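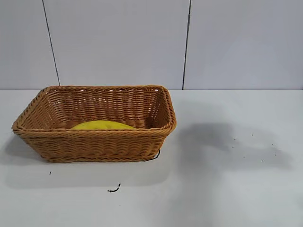 Baskets at the Listcombe Storage Room

The storage room at Listcombe lends out baskets, trays and bins for kitchens, classrooms and market tables. This page covers the shapes we lend most often, with a line or two on what each one is good for. Everything can be borrowed for up to 12 days. October is our busiest month, so ask early if you need a set for a fall table.

Rectangular basket, tan to honey brown
Tight horizontal weave with a thicker braided rim and a similar braided band along the bottom edge. Wider than it is deep, sides slightly flared, corners rounded. A single yellow item in the bottom shows over the front only as a rounded top, so use filler if you want things to stand up above the rim.

Round bread basket
Low sides, open top. Holds 6 dinner rolls in one layer. Line it with a cloth napkin, as crumbs work into the weave and are slow to brush out.

Komari tray
A shallow tray with a handle at each end. Good for mail, keys, or cups on the way to another room. Too shallow for round fruit, which rolls out when you tip it.

Grewal tall basket
Narrow and deep, for rolled towels, umbrellas or wrapping paper. Put something heavy in the bottom first or it tips over on carpet.

Dotov nesting set
Small, medium and large, sold and lent together. Please return them nested in the right order. The small one gets stuck if it is pushed in sideways.

Wire produce bin
For potatoes and onions, in separate bins. Air gets through on all sides. Small onions fall through the front, so put a sheet of paper in there.

Oval basket with hoop handle
Carries well on one arm. The handle does not fold, so it needs a shelf with some height above it. We keep ours on the top shelf by the door.

Flat cracker basket
Long and narrow, sized for one sleeve of crackers. It also holds pens and scissors at a sign-in table.

Lidded square basket
The lid lifts off completely and is easy to leave behind. Check that you have both parts before you bring it back.

Notes on weight and care

The small baskets weigh 300 grams or a little less when empty. Natural fiber should be brushed with a dry paintbrush, then wiped with a barely damp cloth and left out in the room until dry. Keep it away from the radiator. Synthetic weave can be rinsed in the sink and drained upside down on a towel. If you can't tell which kind you have, treat it as natural.

Loose ends should be tucked back in with a blunt needle. Do not cut them. A cut end works its way out and the next strand follows. If a rim has started to unwind, tie a piece of thread around it and tell us when you return it.

Fruit can sit straight in the basket if it is whole and dry. Berries and anything cut should go in a bowl first. Stains from cherries do not come out of natural fiber.

Borrowing and returns

Write the shelf label on the sign-out sheet along with the number of pieces. There are now over 2,000 entries in the old book, so we have started a new one, and it is on the counter next to the bell. Baskets come back empty, with liners folded inside. Liners can be returned unwashed.

For a table display, decide on the filled height first and then pick the basket. Low ones suit the front of the table and tall ones the back. The rectangular basket works in either spot, and its long side makes a good front.

The room is open until 6 in the evening. Returns after that can be left on the bench inside the side entrance.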